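Karklow lantern weekend, worth the trip?

pinemarten44
Thinking of driving up to Karklow for the lantern weekend in February. We did the Drasthorpe one two years running and loved it, but it got so packed last time that we saw mostly the backs of heads. Is Karklow calmer? Do they still carry the boats down to the river?

soupandsocks
Went last year and yes, still the boats! Ten of them, all paper and willow, and the kids from the school walk in front banging pot lids (bring earplugs, I mean it). Way calmer than Drasthorpe. We got a spot on the bridge at 5:30 without any elbowing.

oldferryroad
Calmer, sure, but I'd still pick Drasthorpe. Karklow has moved the whole thing to Thursday night to suit the tour buses, and the singing in the church got dropped. That was the heart of it for me. What's left is a nice parade and expensive dumplings.

soupandsocks
The singing wasn't dropped, it's in the hall behind the bakery now. Starts after the boats go in. We stayed till the end and my husband cried, so there's that.

oldferryroad
Fair enough, I missed that. Still not the same without the echo.

pinemarten44
OK, I'm sold on the singing. Where did you all sleep?

tallulah_b
We stayed at the Ostermann, 320 for two nights with breakfast. Creaky stairs, great rye bread. Book early, and ask for a room on the river side because the other side gets the delivery trucks. I found ours on Jodedeck but it was cheaper when I just called them.

pinemarten44
Calling tomorrow, thanks! Any tips for packing? I always forget half of it.

tallulah_b
Wool socks, cash for the dumplings, a flashlight for the path back up.
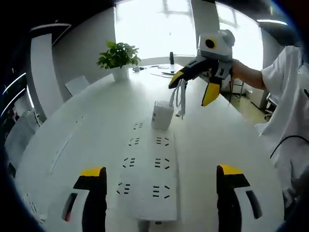 Similar threads

Drasthorpe parking during the festival
Spring bonfire towns you can reach by train
Best lantern workshops for kids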